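Visit report: Boltbridge recycling and materials recovery site

Our local waste and resources group visited the Boltbridge site on 18th September. The purpose was to see how small electrical goods and office equipment are sorted after collection, and to compare the process with the arrangements at the council transfer station, which we toured in February. The visit lasted 3 hours including the talk.

Access and layout

The site occupies two former bus sheds at the end of the trading estate. Visitors report to the weighbridge office, sign in and are issued with a hard hat, ear plugs and a high-visibility waistcoat. Closed shoes are compulsory. One member of our party arrived in sandals and spent the tour in the canteen.

Incoming loads cross the weighbridge and are tipped in the first shed. The floor was relaid last year with a fall towards a central drain, which feeds an interceptor tank outside. Large appliances go to the left-hand bays. Everything else goes up a belt to the picking cabin, where staff remove batteries, printer cartridges, loose cable and anything that should not have been put in the load. We were told that garden hose is the most frequent nuisance, as it wraps round the belt rollers and stops the line.

The cabin is heated and has its own air supply. Noise inside is moderate. Shifts are arranged so that pickers change position at each break.

Shredding and separation

The shredder is a twin-shaft Brasumen unit driven through a reduction gearbox. It reduces mixed appliances to pieces small enough for the magnet and the eddy current separator that follow. Ferrous metal drops to a skip beneath the magnet. Aluminium and copper are thrown clear at the end of the eddy current belt, and the remainder, mostly plastic, passes to a float tank. The guide gave the throughput as 700 kg an hour on mixed loads. Output falls when the feed contains many vacuum cleaners, whose hoses and bags bridge across the hopper.

Dust is drawn off at four hoods and passes through a Benedetti bag filter on the outside wall. The bags are changed every 12 weeks. We asked about emissions monitoring and were shown the log sheets, which were complete for the current year.

Computers and office equipment

Desktop computers do not go through the shredder whole. They are opened in the second shed, and the boards, drives, processors and power supplies are graded separately. Circuit boards fetch a much better price when they have not been mixed with steel and plastic. Cases go back to the first shed as clean light iron.
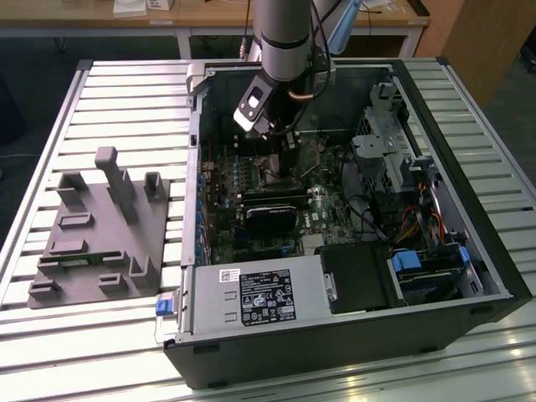
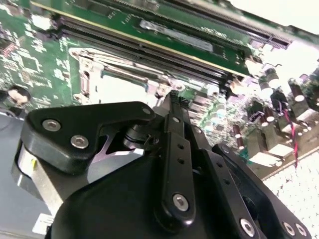
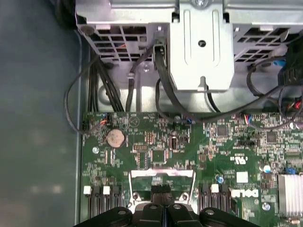
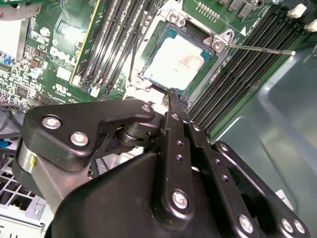
Circuit boards and fittings at Boltbridge, second shed.

Graded boards are stored dry in lidded boxes, each with a capacity of 2000 litres, until there is enough for a full lorry. The site does not smelt or chemically treat anything. Boards leave for a refinery overseas, and payment follows an assay of a sample from each lot. Settlement can take several months, and the site manager regards this as the main difficulty in running the second shed.

Data-bearing drives are kept in a locked cage and recorded by serial number in the Wotik stock system before destruction. Customers may attend to witness destruction by appointment. There is a charge.

Plastics

The float tank gives two fractions. The lighter one is baled and sold for moulding. The heavier one contains flame retardants in varying amounts and goes for disposal by incineration, at the site's expense. This was the weakest part of the operation in our view. The guide agreed that a second tank at a different density would recover more, but the water treatment plant is already working at its limit.

Points raised by the group

Small batteries are still arriving inside toys and toothbrushes in large quantities. The site has had two minor fires in the tipping bay, both put out with the fixed water cannon. A clearer label on the kerbside box would help, and we will take this up with the council.

The transfer station currently sends small appliances away in open skips. Boltbridge would prefer covered ones, as wet material clogs the filter bags.

Parking is limited to the strip beside the weighbridge. Future parties should share cars or use the bus, which stops at the estate entrance.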